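Zelside Historical Fiction Blurbs

A text collection of jacket copy and catalog summaries for historical novels, version 2
Last changed Sat 2 May

Summary

The collection holds 400 blurbs for historical novels, each tied to a record that gives the period, the setting, and the type of narrator. It was put together for work on genre tagging and on short summaries. All text is in English. The novels themselves are not included, in whole or in part.

Contents

blurbs.tsv - one row per blurb, tab separated, UTF-8
periods.tsv - the list of period codes and their labels
splits/ - two files of row ids, train and test
CHANGES - differences between versions

Sources

The blurbs come from two catalogs. Stostico supplied 243 from its backlist of war and sea novels. The rest are from Schwerdtfeger, whose list leans toward court and family sagas. Both gave permission for research use of the catalog text. Jacket copy that quotes a newspaper review had the quotation removed before release, and the gap is marked with [...].

Fields

id: a short string, stable across versions
source: S for Stostico, W for Schwerdtfeger
title: as printed on the title page, subtitle included
series: name and volume number, or empty
period: a code from periods.tsv
setting: free text, usually a country or region
narrator: first, third, mixed, or unknown
blurb: the text itself, line breaks replaced by a single space

The period code refers to the main action of the novel. A frame story set in a later century is ignored. Where the action covers more than one period, the code is the one in which the book opens. This rule is crude and puts several long family sagas in the wrong place for most of their length.
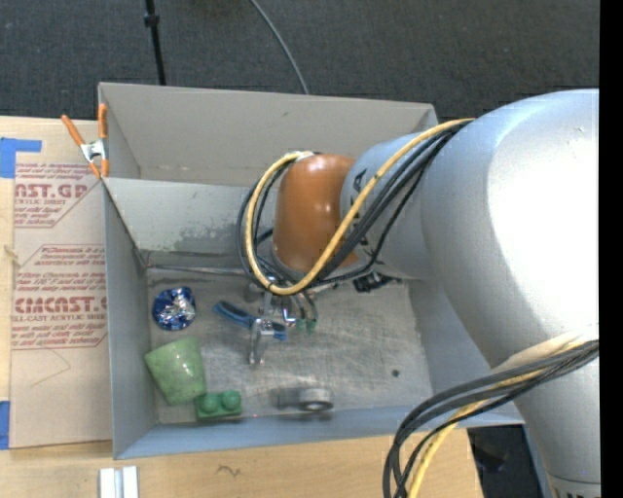

The narrator field was filled in from the blurb and the first chapter. Novels told through letters are marked first, even if there are several letter writers. Novels that switch between a first-person and a third-person account are marked mixed. The value unknown means that no copy of the book could be found, and it should be treated as missing.

Splits

The test file lists 28 ids. Books in the same series are always kept in the same split, because their blurbs often repeat whole sentences about the hero. The version released in January did not do this, and scores from it should not be compared with scores from the current one.

Known problems

Blurbs from Stostico are longer and name more real generals and admirals. A model can learn to tell the source from length alone. Report results for each source separately.

Some blurbs give away the ending. They are not marked.

Setting is not normalized. Scotland, the Highlands, and the Scottish Highlands all occur. A cleaned list is planned but has no date.

Place and personal names keep the spelling of the catalog, which is not always the spelling used in the novel.

Loading

The files open in any tool that reads tab-separated text. Turn off quote handling - many blurbs contain a single unmatched quotation mark, and a reader with quoting on will merge rows without warning. The Broviretti loader does this correctly when called with quoting=none.

Terms

Research and teaching only. The blurbs remain the property of the two publishers. Derived labels, meaning period, setting, and narrator, may be reused freely with credit to Zelside.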